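Votton bedding and laundry open house, Thursday

Doors opened at 3 and I got there early enough to park in the Comport lot across the street. The ground floor is sales, mostly towels and mattress pads. The made-up beds are upstairs, in the room they call Trnka, and that was the part I came for.

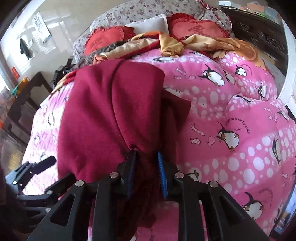

Upstairs was quieter. I spent most of my time at the bed with the pink penguin comforter, where the subject was clothes folding. A bed is a decent height for it, and a big top can be laid out flat, sleeves and all, which I can't do on my dryer at home. The print is busy — penguins, polka dots, some French lettering — but a dark red top shows up fine against it. An orange and gold satin blanket was at the head.

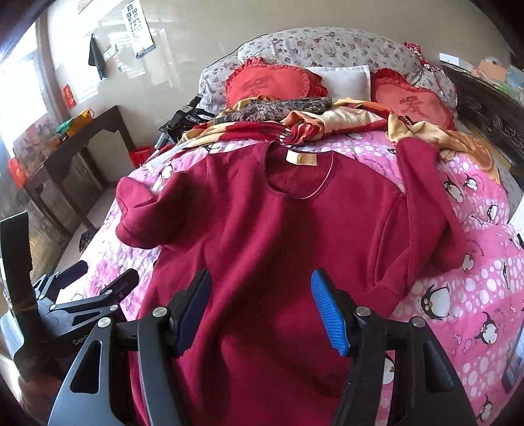 Burgundy fleece top on the penguin quilt, before lunch orders closed at the Plindo counter.

Parking was free. The handout runs 16 pages and covers washing fleece, storing comforters and folding long sleeves. Coffee was downstairs by the register, and the stairs are steep.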